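About Wedusier

Wedusier sells one thing, a two-armed tabletop kit called the Grevitz, and then spends most of its time on the telephone about it. We have an office and a workshop in Ostum, above a shop that repairs accordions. You get used to it.

Bujar Stojanović started the company after a decade of installing large automation lines for people who wanted large automation lines. Every so often a smaller customer would call and ask what he had for a bench. He had nothing for a bench. He sent them a brochure for something the size of a bus and they never called back. Brigitta Berchtold was one of those customers. She still has the brochure, and she now runs our support desk, so the matter comes up.

What we offer

The Grevitz is a pair of arms that share a table and, on good days, a goal. It comes with the grippers fitted and the software loaded. You supply the table, the electricity and a reason. Most of our customers are teaching labs and small development teams who want to try handling jobs with ordinary household and office things: plates, racks, markers, folders, cups. A plate is harder than it sounds. It is flat, it is slippery, it likes to sit on top of another plate, and it has no handle because whoever came up with plates had hands.

We sell the kit outright or on a six-month lease. There is also a setup visit, where one of us comes to you, bolts things down, and shows your people how to run a first task before lunch. The visit takes 2 days. The lunch in question is on the second one.

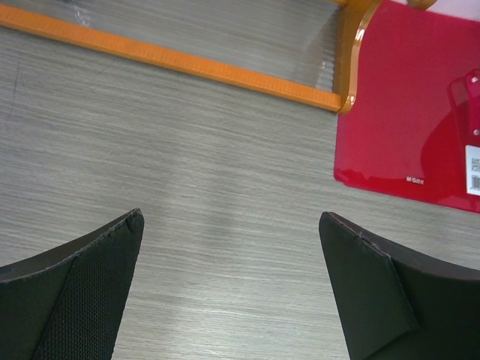
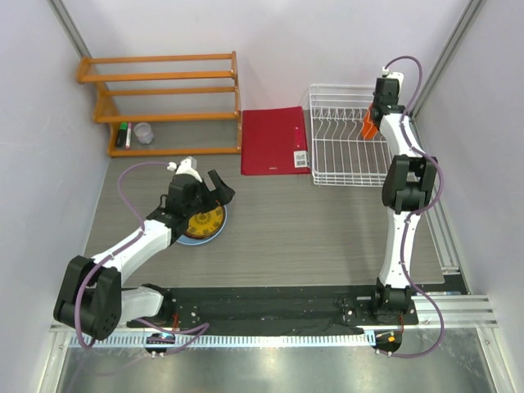 The wrist view with the fingers open, then both arms at the table with the plates and the dish rack.

How we test

Each kit runs 500 picks in our workshop before it goes in the crate. We log the misses as well as the hits and send you the whole list, which some customers find refreshing and one described as "a strange thing to include with an invoice." If a kit misses more than 23 times, it stays with us and we go looking for the cause. Usually it is a cable. After that, it is usually the other cable.

We don't promise that the Grevitz will do your job out of the box. It will do our test jobs out of the box. Yours will need some teaching, and Brigitta will tell you on the first call how much, in a tone you may find bracing. She has talked people out of buying from us. Bujar keeps meaning to discuss this with her.

Spare parts and the Sugiyama plan

Finger pads wear. Shiny things wear them, rough things wear them faster, and dragging them over the tabletop does it fastest of all. Our Sugiyama plan covers pads, cables and one full gripper swap a year, and it includes phone support from a person who has taken the same arm apart. Without the plan you can still buy every part singly. The parts list is on the downloads page and has prices on it, which we're told is old-fashioned.

Getting in touch

Call or write. The workshop is open to visitors in October, when we clean it, and by appointment the rest of the year, when we clean it less. Bring something you'd like to see picked up. Small and unbreakable is best for a first visit.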